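Search this site Search Go

Write the Grip Rule Down Before You Start

I've been reading other people's handling rules for two years now, and I have a complaint. We have pages and pages on how fast an arm may move and where people may stand. Then you get to how a gripper should pick up an ordinary household thing, and it says "handle with care." Thanks!

Stirnau's guide runs to 31 pages and spends 2 lines on soft objects. Kandwood's is shorter and, I think, better, but it still treats everything as a box. Nobody's house is full of boxes. Take a hair roller (I love hair rollers for this, they're awful). It's got bristles on the outside and holes in the wall, and it wants to roll away from you.

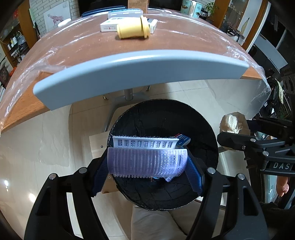 What I'd put in the rule

First, say where the pads should touch. Heather Chisholm and I argued over this all last October, and she won: if two people squeeze the same roller two different ways, you've got two tasks and you should log them as two tasks.

Second, say what counts as a drop. Does it count if the thing slips but stays between the tips? I say yes. Iyer says no, and I can live with that as long as it's on paper before anyone picks anything up.

Third, leave the clutter alone. I know, tidy tables make nicer numbers. But I'd take 300 picks in a lived-in room over any number on a bare bench, and I wish Prundwood would come around on it.

Last updated: Saturday, July 20, 2024

We use cookies to remember your settings. Accept Decline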